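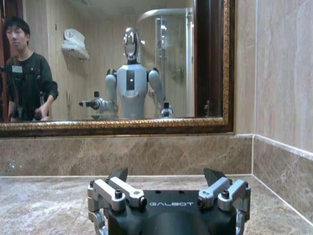 Section 4. Setting up reflection masking in Drendau

Drendau builds its picture of the workspace from whatever the wrist camera and the depth sensor report, and by default it trusts both of them completely. That works well in a plain room and rather badly in a bathroom. A large mirror set above a marble countertop looks, to the planner, very much like an opening into a second room, and with a second robot standing in it, one arm raised towards you, the collision checker will do its best to keep clear of a machine that has no place in the map. Glass shower doors and polished tiles bring milder versions of the same trouble. Please set aside a quiet half hour for the steps that follow, and do them in order the first time through.

Before you start

You will need Drendau installed and licensed, a finished hand-eye calibration (Section 3), and the arm in Hold mode. Let the room lights settle as you would have them for real work, and draw any blinds you would normally draw.

4.1 Marking the mirror

1. Open the Scene tab and choose New Surface, then Reflective.

2. Jog the wrist slowly until at least two edges of the mirror are in the live view. A corner is better still.

3. Press Capture. Move the wrist a little to one side and press it again, carrying on until you have 20 views. It feels like a lot, I know, but the fit is much steadier for it.

4. Click along the inner edge of the frame, where the glass begins. Heavy ornamental frames stand proud of the glass, and clicking on the outer edge will tilt your plane.

5. Press Fit Plane. The residual should come out at 2 mm or less. If it doesn't, delete the views with the worst scores and fit again.

6. Tick Discard Points Behind Plane and save.

Note: the frame itself is a real object and should stay in the collision map. Leave its box unticked in the Ignore list.

4.2 Filtering people and robots

1. Under Perception, open Detections and switch on Mirror Check.

2. Set Hold Time to 200 ms. Shorter values make the labels flicker – longer ones make the arm feel sleepy.

3. Ask a colleague to stand where the mirror can see them. Their reflection should be outlined in grey, and their real position, if a room sensor covers it, in green.

CAUTION: Mirror Check is not a safety function. Keep the emergency stop within reach, and never rely on a grey outline to tell you that a space is free.

If the outline stays green, go back to step 4 of 4.1 and fit the plane again before changing anything else.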